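Skestent 2.4 사용기: 손목 카메라 시뮬레이션과 궤적 계획 도구
2021년 8월 4일, 제어 소프트웨어 리뷰

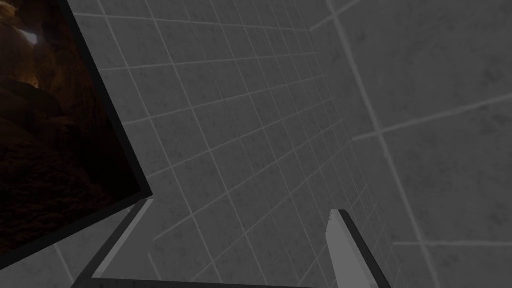 시험 환경

Skestent는 Tredach가 배포하는 매니퓰레이터용 시뮬레이션 및 모션 플래닝 패키지다. 렌더러, 충돌 검사기, 플래너, 로그 재생기가 한 설치본에 들어 있다. 리뷰에는 리눅스 워크스테이션 한 대와 7축 팔 모델, 평행 그리퍼 모델을 사용했다. 장면은 회색 타일 벽에 동굴 풍경 액자가 걸린 실내이고, 손목 시점 렌더링에는 그리퍼의 두 손가락이 아래쪽에 함께 잡힌다. 물체를 쥐지 않은 상태에서 시점 이동만 반복하는 작업이 기본 시험이다.

설치와 설정

의존성 해결은 무난하다. 다만 URDF를 불러올 때 메시 경로가 상대 경로이면 경고 없이 충돌 형상만 빠진다. 렌더링에는 손가락이 정상으로 나오기 때문에 발견이 늦다. check_model 명령에 --strict 옵션을 주면 오류로 처리되는데, 기본값이 꺼짐인 이유는 문서에 없다. 핸드아이 변환은 YAML 한 파일로 관리하며 쿼터니언 순서는 xyzw다. 예전 1.x 설정 파일은 wxyz이므로 그대로 복사하면 안 된다.

렌더링과 인식

타일 벽은 특징점 기반 자세 추정에 까다로운 대상이다. 줄눈 격자가 반복되고 타일 표면의 얼룩은 대비가 낮다. 비스듬한 시점에서 내장 추정기는 한 칸 어긋난 해에 자주 수렴했고, 초기값을 관절 엔코더에서 받도록 바꾸자 이 현상이 대부분 사라졌다. 액자처럼 색과 명암이 뚜렷한 물체가 화면에 충분히 들어오면 초기값 없이도 수렴했다. 조명을 낮춘 장면에서 노출 모델은 쓸 만하다. 센서 노이즈는 가우시안만 지원하며 롤링 셔터 옵션은 없다.

그리퍼 마스크 기능은 따로 언급할 만하다. 관절값으로 손가락 영역을 계산해 특징점 검출에서 제외한다. 마스크 여유폭은 기본 4픽셀인데, 손가락 가장자리에서 특징점이 계속 잡혀 값을 올려 사용했다. 여유폭은 전역 설정만 가능하고 링크별로는 지정할 수 없다.

플래너

기본 플래너는 RRT-Connect이고 뒤에 단축과 평활화 단계가 붙는다. 같은 시작 자세와 목표 집합으로 770회 실행한 결과 성공률은 94%였다. 실패는 대부분 벽 모서리 근처 목표에서 시간 초과로 끝났다. 비교용으로 연결한 Kulkarni 플러그인은 이 구간의 실패가 적었지만 경로가 길고 손목 관절 회전이 컸다. 난수 시드를 고정해도 스레드를 둘 이상 쓰면 결과가 재현되지 않는다. 회귀 시험에는 단일 스레드 모드를 써야 한다.

평활화 단계는 저크 제한을 지키지만 충돌 검사를 다시 하지 않는 경우가 있다. 포럼에서 Sumathi Shenoy가 올린 재현 스크립트를 그대로 돌려 같은 증상을 확인했다. post_check를 true로 두면 해결되며 계획 시간은 그만큼 늘어난다.

로그와 디버깅

로그 재생기는 이 패키지에서 완성도가 가장 높다. 영상, 관절 상태, 플래너 트리를 한 시간축에서 볼 수 있고 임의 시점의 상태를 새 장면으로 내보낼 수 있다. Kustby 형식으로 변환하는 기능도 있으나 타임스탬프가 밀리초로 잘린다. 제어 주기가 빠른 로그라면 원본을 따로 보관해야 한다.

총평

장점: 로그 재생기, 그리퍼 마스크, 설정 파일 구조
단점: 충돌 형상 누락 무경고, 멀티스레드 비재현성, 부족한 센서 모델

손목 카메라를 쓰는 팔 하나의 인식과 계획을 함께 시험하는 용도로는 추천한다. 이동 로봇이나 양팔 구성은 시험하지 않았다. 9월로 예고된 2.5에 롤링 셔터 지원이 포함된다고 하니 센서 모델이 중요한 사용자는 그때 다시 검토하는 편이 낫다.

글: Gaetano Marras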